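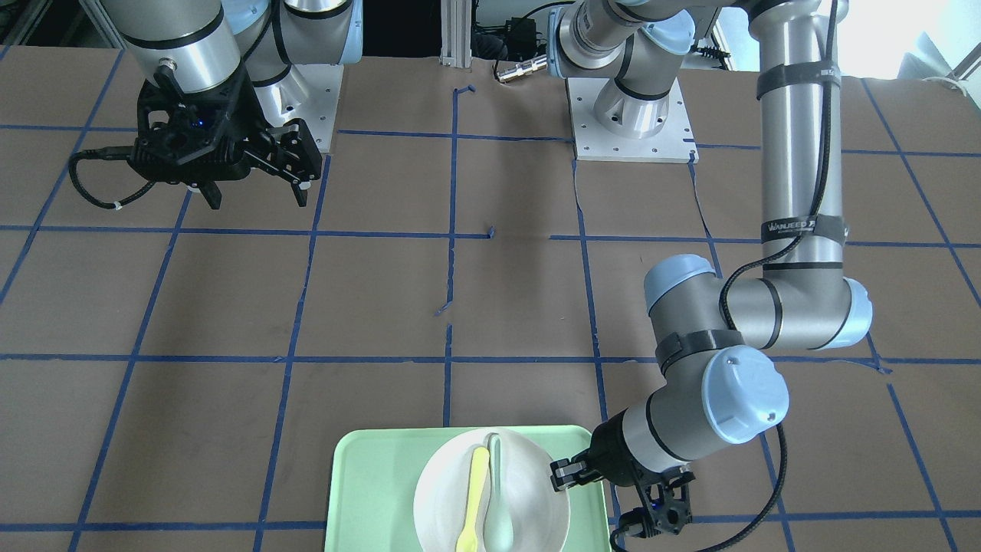 Two arms over a taped tabletop, with a plate and two utensils on a tray between them.

Teaching by demonstration (robotics)

Teaching by demonstration is the business of getting a robot to do something by doing it first yourself, either with your hands on the arm or from a set of controls, and saving what happened so the robot has something to learn from. You'll also see it called programming by demonstration, learning from demonstration, or imitation learning, though that last one properly means the learning half and leaves out the part where a person gets a sore shoulder. I've been keeping this entry up for a while, and I do most of my own teaching on two-arm table setups, so forgive me if it leans that way.

Last revised Jun 23, 2025.

Contents
1 Basic idea
2 Teaching by hand
3 Teaching by remote control
4 Setting the table, a common task
5 What gets saved
6 How many demonstrations
7 Common trouble
8 See also

Basic idea

The old way to program an arm is to write down where it should go, point by point. That works great when the part is always in the same spot. It works badly for a spoon! A spoon gets nudged, it slides when you touch it, and the plate under it is never quite where it was last time. Writing rules for all of that is miserable (I tried, for one whole October, and came away with a program that could pick up a single fork from a single place).

So you show it instead. A person does the job over and over, the system saves the arm's positions and the camera views side by side, and a model is trained to guess the next movement from what the cameras see. One complete run through the task is usually called a demonstration or an episode. People in my corner just say "a take."

Teaching by hand

Also called kinesthetic teaching, or lead-through. You switch the arm into a soft mode where the motors only hold up its own weight, grab it near the wrist, and walk it through the motion. It's lovely for beginners. You feel the reach, you feel where the elbow wants to go, and you learn very fast that some poses are just not available to you.

The drawbacks show up later. Your hands and forearms end up in the camera views, and the model may come to expect them. Two arms at once is awkward for one person, and opening and closing a gripper while also pushing the arm is a bit like patting your head and rubbing your stomach. Some labs get around the first problem by replaying the recorded motion with the person out of the way and saving the camera views on the replay. That's fine if the objects were put back carefully.

Teaching by remote control

Teleoperation, or teleop for short. The person holds something (a pair of small copy arms, hand controllers, a 3D mouse) and the real arms follow. With copy arms, the small ones are usually called leaders and the big ones followers. My own favorite is the Rirkik, a leader pair with a trigger on each handle, and I'll admit that's partly habit. The Coman handset is lighter and you can use it sitting down, but it only tracks your hand, so the robot decides for itself what to do with its elbow. Some days it decides strangely.

What you lose with remote control is touch. You can't feel the rim of the plate when a fingertip meets it, so you go by eye and by sound, and new operators press far too hard. Delay matters as well. I can work with a small steady lag all afternoon, but a lag that comes and goes makes me want to go home.

Setting the table, a common task

Plates and utensils turn up in this kind of work all the time, and I'm fond of them. A flat-handled spoon lying on a plate is a properly hard thing to pick up. The handle sits low, there's very little room under it, and the fingers have to close on it without shoving the plate. With a second utensil lying right alongside, the gripper also has to get in between the two, or come at the pair from the outer side.

The usual trick is to go for the part of the handle that sits highest, come in at a slant, and close slowly. With two arms you can steady the plate or the tray with one and lift with the other. I teach the steadying arm to arrive first and then leave it alone, because twitchy little corrections get learned just as faithfully as the good parts.

Tape on the tabletop is a cheap way to mark out start zones. Put the tray in a different zone every few takes and the model sees a useful spread of positions. It gets ragged after a while and you live with it.

What gets saved

At a minimum: joint angles, gripper opening, the commands sent, and every camera view, all stamped with the same clock. My setup saves 30 times a second. I also keep a plain text note with each take saying who was driving and what the instruction was, for example "put the spoon on the tray." Zevel, the logger I use, adds a success mark at the end that you set with a key. Please set it right away! Going back through 200 takes later and trying to remember which ones you meant to throw out is a rotten evening.

How many demonstrations

It depends on the task, and anybody who gives you one figure for everything is selling something. My simple pick-up tasks have worked with 200 takes. The two-arm plate task needed 600 before I'd leave it running while I got coffee. Variety counts for a lot, so I'd take 28 takes from several zones over a big pile from the same spot.

Mpho Mabuza, who taught me on the old Burnemico bench, had us do every task in the same order with the same pauses. I grumbled. But if half your takes go for the spoon first and the other half start with the tray, a simple model can end up hovering somewhere between the two.

Common trouble

Hesitation. If you stop to think in the middle of a take, the robot learns to stop there too, and sometimes it never starts again. Trim it or redo it.

Cable snags. Cables running down an arm need slack at the elbow and wrist, and straps that hold them without pinching. Move each joint through its range before a long session.

Moved cameras. A bumped camera can spoil a day of takes without any error message. I save one reference view in the morning and compare it after lunch.

Tired operators. Takes get sloppier late in a session, and longer too. I swap out when I notice myself missing grasps I'd normally make.

See also

Behavior cloning
Lead-through programming
Leader and follower arms
Grasp planning
Teleoperation delay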